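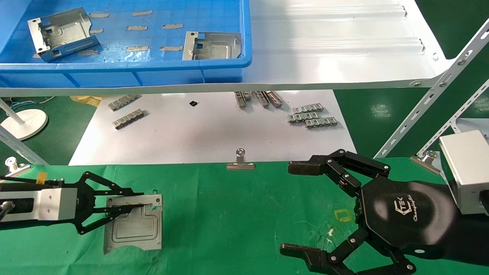
Avilberg Corrugated Steel Shelf, White
Bolt-together shelving for workshops, storerooms and packing areas

Product group: Shelving / Bench and wall systems
Supplied: flat, unassembled
Finish: white powder coat
Stock: normally held at the Miditz warehouse

Description

The Avilberg shelf is a light-duty steel deck made from a single sheet, rolled into shallow ridges that run the full length of the panel. The ridges stiffen the deck without the need for a separate center beam, so the space under the shelf stays clear. The front and rear edges are folded down and returned to give a closed lip with no exposed cut edge.

The deck bolts to slotted uprights on a 40 mm pitch. Any shelf in the range can be raised or lowered by one slot without removing the shelves above it, provided the load is taken off first. Uprights are sold separately in two heights and are common to the Avilberg and Gallard ranges. Older Gallard uprights with round holes do not fit.

The surface is suited to trays, bins and cartons with a flat base. Small loose items should be kept in a tray, as they will settle into the channels and are awkward to pick out. For loose storage, order the flat infill sheet.

Technical data

Deck length: 1,000 mm or 2,000 mm
Deck depth: 400 mm
Lip height, front and rear: 40 mm
Material: cold-rolled mild steel
Coating: powder coat, semi-gloss white
Slot pitch on uprights: 40 mm
Fixings per deck: 12 bolts, 12 flange nuts
Use: indoor, dry

Load rating

The rated load is printed on the label fixed to the underside of each deck. It applies to an evenly spread, static load with all bolts fitted and tightened. The rating for the long deck is lower per unit of length than for the short deck. Do not apply the short deck figure to a long deck.

Point loads are not covered by the rating. A vise, grinder or similar item with a small foot must stand on a spreader board that crosses at least four ridges. Do not stand on the shelf.

Mounting over a bench

When the uprights are fixed to the rear of a bench, set the lowest deck high enough to leave working room below it. Bracing bars may be fitted at an angle between the upright and the deck. They use the same bolts and may be mounted on either side. Braces are required for the long deck when it is mounted over a bench, and optional for the short deck.

Assembly

1. Lay the uprights on a flat surface with the slots facing up.
2. Fit the top and bottom decks first, bolts finger-tight.
3. Stand the unit up and check that it is square.
4. Fit the remaining decks and any braces.
5. Tighten all bolts, starting at the bottom.
6. Anchor the unit to the wall. The anchor plate is in the fixings bag. Wall plugs are not included.

A 10 mm socket and an open-end wrench of the same size are needed. Long decks should be fitted by two people.

Care

Wipe with a damp cloth and mild detergent. Solvent cleaners will dull the coating. Dust collects in the channels and is best removed with a narrow brush or a vacuum nozzle. Touch up deep scratches before the bare steel starts to rust. Retighten the bolts after the first month of use and after any move.

Accessories

Flat infill sheet, short or long
Slotted upright, low or high
Angle brace, pair
Label holder, clips over front lip
Nugroho divider, for use with flat infill sheet only
Spare fixings bag

Ordering notes

Decks are sold singly. Fixings are packed with each deck and do not need to be ordered separately. Uprights are sold in pairs with foot plates. Please state deck length on the order, as the part number covers both sizes.

The gray finish was withdrawn in October. Remaining gray uprights are sold as clearance and cannot be returned. The white finish may vary slightly in shade between batches.

Orders for over 40 decks ship on a pallet direct from Miditz and need a loading dock or a forklift at the delivery address. Smaller orders go by standard carrier. Long decks are treated as oversize by most carriers and may arrive separately from the uprights.

Last order date for delivery before the year-end stock count: 5th December.

Returns

Unused decks in original wrapping are accepted for credit. Drilled, cut or repainted parts are not. Report transport damage before assembly, with the batch number from the underside label.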